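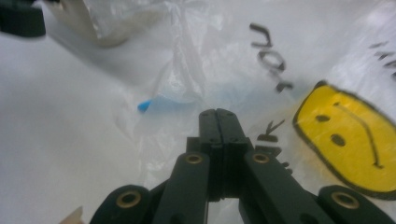

4. What the Reminder Notices Did, and What They Didn't

Print | E-mail this article

We come now to the part of the study that most of our readers in the two courthouses have been asking about, and we are glad to get to it at last. When a person in Olten is given a citation for a minor offense (shoplifting under the felony line, say, or driving on a suspended license), the officer writes a court date at the bottom of the slip and sends the person home. That date is usually several weeks off. A good many people miss it, and when they do, a judge will very often sign a warrant, and a fairly small matter grows into a much bigger one for everybody involved, the police included.

The Dinano reminder program was set up to see whether a plain text message could help with this. It sends a note a week before the hearing and another at supper time on the day before, so that for a Monday calendar the second one lands on Sunday evening. The message gives the time, the courtroom, and a number to call. We spent a long while on the wording with the clerks, who know far better than we do what people get stuck on, and it was their idea to leave out the statute number and put in the name of the bus stop.

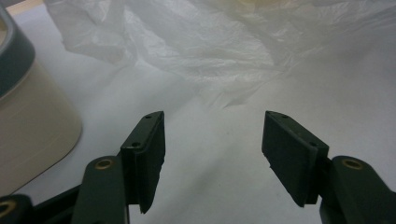
The clerks also warned us early on that phone numbers would be the weak spot, and they were right. An officer taking down a number at the side of the road at night gets what he or she can. Some numbers belonged to a mother or a former roommate, and some had been shut off by the time we tried them. We counted a person as "reached" only when the carrier reported both messages as delivered, a rather strict rule that surely leaves out a few people who did hear from us. Even so, we felt more comfortable with a rule that could be checked.

Figure 3. Citations followed in Olten, from slip to first hearing
Citations in the study: 1,188
Reached by both messages: 732
Reached, but missed the first hearing: 70

As Figure 3 shows, the great majority of the people we reached came to court on the day they were told to. We would love to stop there, but a careful reader will want to know how much of this was the message and how much was simply the kind of person who keeps a phone turned on and paid for. We can't fully pull the two apart. People with a steady phone are also more likely to have a steady address and a job with a schedule, and all of that makes it easier to show up somewhere at half past eight in the morning.
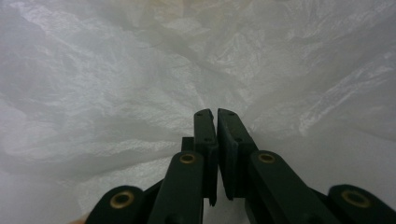 Vol. 3, p. 70

The comparison with Kaewkla helps a little. The court there hears much the same kinds of cases, and its officers use the same citation form, but it had no reminder program while we were collecting our records. Its clerks told us that missed hearings bunched up heavily on the early morning calendar, and that many of the people who missed came in on their own later in the week, sorry and worried, asking what they should do. That matches what we heard in Olten from people who had missed before the program began. Few of them described running from anything. They had lost the slip, or mixed up the two court buildings, or couldn't get the morning off and didn't know they were allowed to ask for another date.

We also sat down with defense lawyers and with patrol supervisors, who don't always see eye to eye, and found them closer on this question than we expected. The supervisors dislike spending a shift serving warrants on people who forgot. The lawyers dislike seeing a client booked into jail over a hearing that would have taken five minutes. 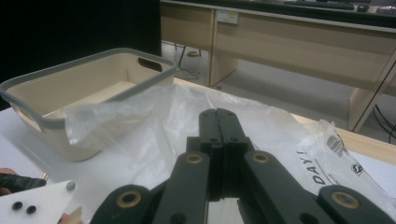

Does a reminder make any difference for someone who already has an open warrant?

Very little, as far as our records can tell us. The program drops a case from its list once a warrant is signed, so those people get no message at all unless a lawyer clears the warrant and a new date is set.

That gap seems to us well worth closing. Linduvar, the records system both courts share, can already flag a case when a warrant is recalled, and the staff who look after it believe the same flag could start a fresh pair of messages. We have asked for a trial of this beginning in November, with the wording changed a bit so that people are told plainly, in the first line, that the warrant is no longer active and that it is safe to come in. Section 5 takes up the cost of running the messages and the staff hours they call for at the clerk's counter.

Print | E-mail this article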